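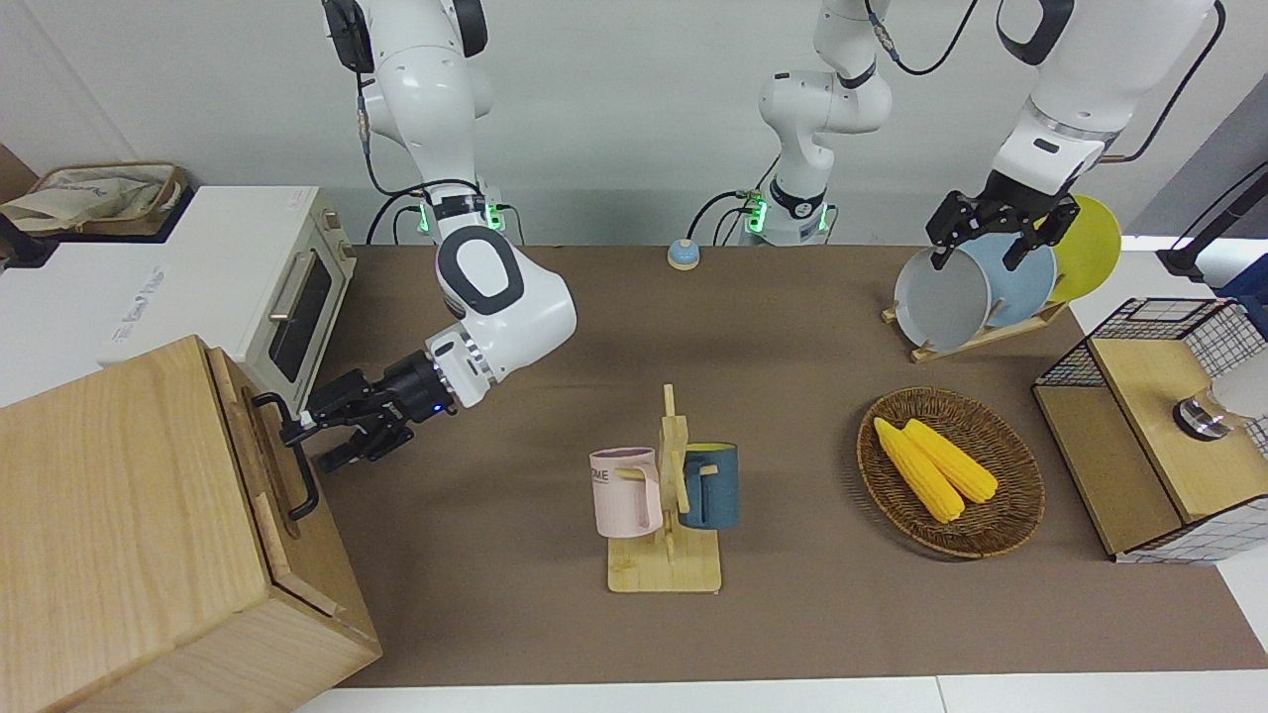

Fig. 1. Two-arm bench at Biltside. One gripper on the handle of the wooden box, the other on a plate in the dish rack.

Reading time: 3 min
April | by Muthoni Shirima
Print this page | E-mail this page

Who does the dishes now? Two arms in the Biltside staff kitchen
Project report, Work and Technology module

1. Why this topic

Biltside is a canteen firm, 48 staff, feeds the offices on the Rotich estate. They put in a two-arm bench for the small jobs: plates, mugs, laying out. Wanted to know what changes for the people who did those jobs before. Not so much how the arms work, there's plenty on that already.

2. What I did

Three visits. Talked to Subira Mfaume (kitchen lead), Erasto Laizer and Taner Kurtuluş (both kitchen hands). Also a short call with Casimiro Montes from Skarisell, who set the bench up. Sat and watched on the Friday, took notes by hand. Staff survey went out too but I ran out of time to code the answers properly, so its left out.

3. What the arms do

Bench has a dish rack, a mug tree, a tray and a toaster oven on it. Each arm has its own gripper so they can be on different things, see Fig. 1, plate on one side and box handle on the other. The job list is written in a program called Astoser. Subira picks the list in the morning. 459 jobs in the log for the month, 54 of them marked "person stepped in".

4. What changed for people

Erasto used to do plates most of the shift. Now he does more serving and he likes that, but says his feet hurt more. Also "I still put my hand up for everything it won't pick up." Those step-ins are not on the rota anywhere. They come out of his break sometimes.

Taner was moved to bench minding. No pay change. He had half a day of training from Casimiro and learned the rest himself. He keeps a notebook of what goes wrong and which plate, and the others now go to him before they ring Skarisell. I think this is skilled work, the job title still says kitchen hand.

Subira has lost some say over the order things get done in. Before she would just shout across. Now she has to stop the list, change it, start it agian. She said mornings are calmer and lunch is worse.

5. Problems with this report

Only one site. Small number of interviews. Casimiro was helpful but obviously wants it to look good. Did not see a late shift.

6. Suggestions to Biltside

- put step-in time on the rota
- new job title and grade for bench minding
- let kitchen hands edit the list, at the moment only Subira has the login
- copy Taner's notebook before it gets lost

Interview notes in appendix B. Appendix A is the consent form.

Print this page | E-mail this page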